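[hutapea-club] Sorting table: bins, block counts and who has the arms next 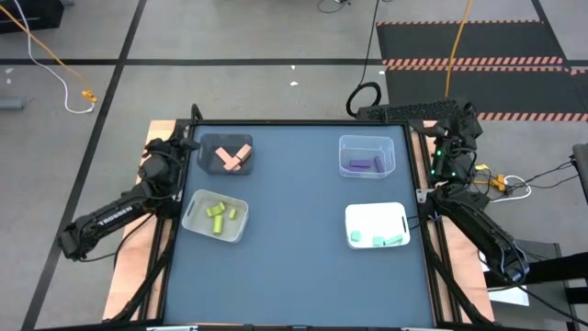 Sorting table with both arms parked at the back corners. Pink, purple, green cylinders, mint.

From: Afiq Saragih
To: hutapea-club list
Date: Jul 12, 2026

Replying to Ayanda's message below, in order.

Bins first. I would leave the four of them where they are in the photo, two and two on the blue top. The dark one stays upper left with the pink blocks, purple goes upper right, the yellow-green cylinders go lower left and the white bin with the mint blocks goes lower right. If we swap them between sessions, the runs from March stop being comparable, and I don't want to redo those.

On the pink blocks: yes, crossed is allowed. The Tetton rules only say that each piece has to start fully inside its bin. They don't say the pieces have to lie flat. I would like us to practice with them crossed and also with one purple block leaning on the side wall, the way it is now, as those are the two starts the left and right arms did worst on.

The cylinders are a separate problem. The short ones roll when the fingers close, and the upright one gets knocked over if you come in from the side. Come in from above and close slowly. Aris has a setting for closing speed in the task file, and 2 is fine. Please don't save over the default.

We have 2,865 logged attempts so far. I went through the last 46 by hand and marked 7 as bad starts – the operator had begun moving before the recording did. Those are out of the set.

Cables: keep the thin ones along the arms clear of the joints before you power on. There is enough slack if you start from the parked position.

I can't make the next session, so Ayanda has the key and the login.

Afiq

> From: Ayanda Molefe
> To: hutapea-club list
>
> Hi all,
>
> Some questions before we fix the layout for the Tetton qualifier.
>
> Are we keeping the bins in the same places, or mixing them up for each run? The Hornisico team told me they mix theirs, but they have a bigger table.
>
> Does it count as a legal start if two blocks are lying across each other? I had the left arm on the pink ones and it kept picking up both.
>
> Has anyone found a good way to get hold of the cylinders? I lost most of my time there.
>
> Also, how many attempts do we have by now – and did anyone check the recent ones?
>
> Ayanda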